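4.2 The Open Day as a Test Condition

Most of the results in Section 3 were collected in a locked laboratory by people who wanted the system to do well. The open day offered neither comfort. On Thursday, July 1, 2021, the Greltovden test kitchen let the public in for the afternoon, and we ran the dish-handling task in front of anyone who cared to stand behind the tape. The event had been announced as a demonstration. We treated it as an experiment and filed the protocol beforehand, which meant that we could not quietly drop it from the paper afterward, a possibility that was discussed on the train home.

The plan called for 50 attempts at a single plate transfer between the dishwasher and the rack over the sink, in blocks, with a pause between blocks for questions. An attempt counted as a success if the plate ended up on edge in its destination, with no human contact and no verbal encouragement from the authors. The second condition was harder to enforce than the first. Visitors were free to say what they liked, and did. The controller has no microphone, so we regard their remarks as a disturbance to the operators only.

Three things differed from the laboratory setting. The kitchen blinds had been opened for the benefit of the guests, so the light on the counter moved through the afternoon in ways our calibration had never met. The plates came from the Metamex canteen and were thicker at the rim than our own set. And the floor carried footsteps, which the arm mounts passed along faithfully to the wrist cameras. We had listed the first two as risks. The third was pointed out to us by a boy who had discovered that jumping made the picture on the monitor wobble, and who went on verifying the finding for some time.

Of the 50 attempts, 16 failed. This is a poorer showing than anything in Section 3, and we would like to say that it surprised us. The failures were not spread evenly. They bunched in the late blocks, when the sun had come round to the counter, and in the minutes following each pause, when the operator restarted the system while still talking to someone. One failure was caused by the emergency stop, pressed by the second author with his elbow. We have kept it in the total, on the view that the second author's elbow is a property of the deployed system.

No plates were broken, though the Plelard press office had asked us, a little wistfully, whether one might be. Most failures were undramatic. The hand closed short of the rim, waited, opened, and tried again until the timeout of 75 seconds ran down. A timeout of that length is reasonable in a laboratory, where one can drink coffee. With an audience it is very long indeed. Several visitors left during one and came back to find the same attempt in progress, and in the exit survey the word "patient" appeared often enough that we added it to the coding scheme, without being able to decide whether it described the robot or the respondent.

The approach to the upright plate deserves a comment of its own. In the laboratory the planner prefers to come in over the open side of the rack, with the thumb low and the fingers bent above it. The same preference held at the open day, but the margin between rods and fingertips gave less room for error once glare had degraded the depth estimate. Specular streaks on a glossy worktop, and the shine of a metal basin seen through a rack, are both well known to anyone who has worked with depth sensing, and we had written a filter for them. The filter had been tuned under ceiling lamps. Figure 7 gives the robot's own view of the work area, including the band of reflected light along the counter. 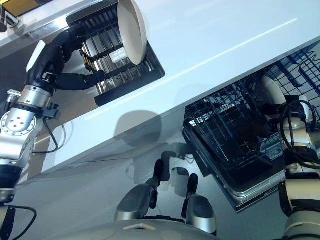 Figure 7. Work area for the plate task, with the rack over the sink on the left and the open dishwasher on the right. Both hands are at the racks.

Higinio Beltrán objected, on reading a draft of this section, that we were making excuses for the filter when the schedule was at fault. A household, he wrote, does not close its blinds before unloading the dishwasher, and a system that needs them closed should be described that way in the abstract. He also asked why the public had been shown the task least ready for them, when the drawer task had been sitting in the next room, working.

The first point is fair and the abstract has been amended. On the second, the drawer task had been promised to the Ó Briain delegation for the morning, and by noon one of its handles had come off. It was reattached too late to be of use to anybody.

We handed out 200 exit questionnaires and did not get all of them back. Those returned are analyzed in Section 4.3. One difficulty should be mentioned in advance: the questionnaire asked whether visitors would "trust the robot with dishes at home," and a fair number answered for particular dishes. Everyday plates were generally approved. Wedding china was refused, with underlining. We had provided a five-point scale and received, in the margins, something closer to an inventory. The scale responses are used in the analysis, and the marginal notes are reproduced in Appendix C with the spelling left alone.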